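Desk snacking

Desk snacking is eating small things while you work, without getting up for a proper meal. I've been keeping notes on it for my little food encyclopedia, and I'm a keen practitioner myself!
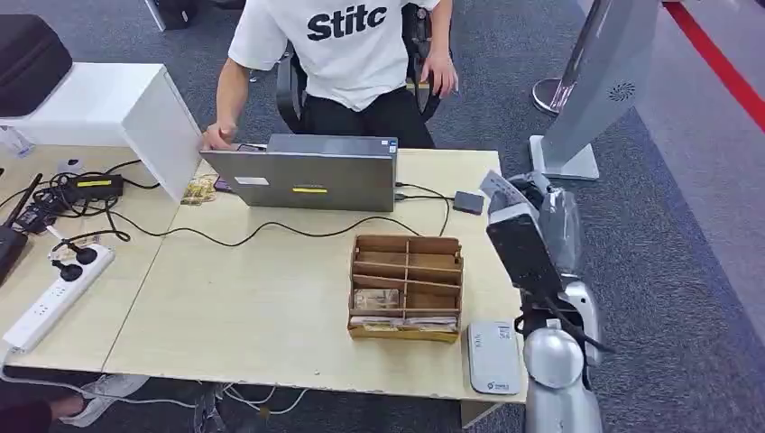

The habit goes back further than computers. Clerks at the old Gudlow mill kept oatcakes in their drawers, and a February ledger from there lists 178 of them (I'd love to know who ate the most). These days whatever's going sits beside the laptop, where a small patterned packet in gold and brown is just the sort of thing that makes me peckish, whatever's in it.

Regional habits vary a lot. In Drillemberg it's salted seeds, and Ozan Kahraman's survey of 41 offices found 14 with a shared seed bowl.

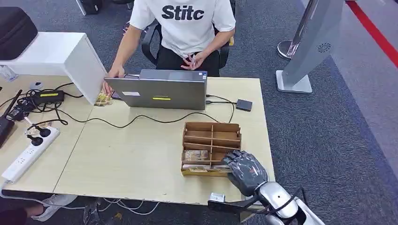
Brunisik prefers dried plums – sticky, but lovely – and Amrit Li dates that custom to the plum glut, when growers sold them door to door. See also: Elevenses; Crumbs.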